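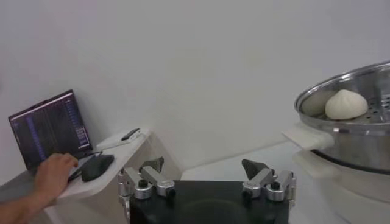

Where the Bus Used to Stop: Ridership and Rumor on the Dukcombe Line
Khải Đồng
Final project report, Introduction to Urban Geography
July 24, 2024

1. Background

The Dukcombe line ran between the Salinas Street depot and the Wirkier shopping plaza until the city cut it last October. The official reason was low ridership. The unofficial reason, according to most people I met at the plaza, was that the city hates the plaza. I set out to see which explanation held up better, and picked the topic partly because I used to ride this bus to school and have spent more of my life on it than I would like.

2. Sources

I used the transit office's monthly boarding totals, the old printed timetable (my aunt had one on her fridge), and interviews with 71 former riders. The interviews took place at the plaza and outside the depot. I had planned to do an online survey as well, but the first version got more replies about parking than about buses, and I dropped it.

The boarding totals come as scanned pages. One month was scanned upside down and another was scanned twice, with different numbers. I emailed to ask which was right and was thanked for my interest in public transit.

3. Findings

In the line's last full month it carried 2,519 passengers. In the same month a year earlier it carried 3,340. So the city is correct that ridership fell. What the council memo leaves out is that the timetable changed in between. The bus went from every half hour to once an hour, and the last trip back from Wirkier was moved to before most of the stores close. Cashiers could ride to work and then walk home, which many of them found unappealing.

Almost everyone I interviewed brought up the schedule before I asked. The fare hardly came up at all. I had written a whole page of questions about the fare.

The hates-the-plaza theory did less well. I found no evidence for it in the council minutes, though I did find a long argument about a fountain.

4. What people do now

Most of the people I talked to get a ride from a relative. A few bike, and describe the hill on Zeltport Road in terms I was asked not to include. Several have changed jobs. One man still waits at the old stop because his nephew picks him up there and the bench is good.

5. Limits

Standing at the plaza means I only met people who still get there somehow. Anyone who gave up on it entirely is missing from my sample, and they may be the ones the cut affected most. I also did no interviews in the morning, for reasons that were personal and had to do with mornings.

I can't prove the new timetable caused the drop. Comparing against another route with no schedule change would help, but the only one I could find has 3 stops and serves the airport.

6. Next steps

I would like to get the hourly boarding counts, if they exist. The transit office says they might be in the basement. My second request is still open, and I will add the numbers to the appendix if they arrive before grades are due.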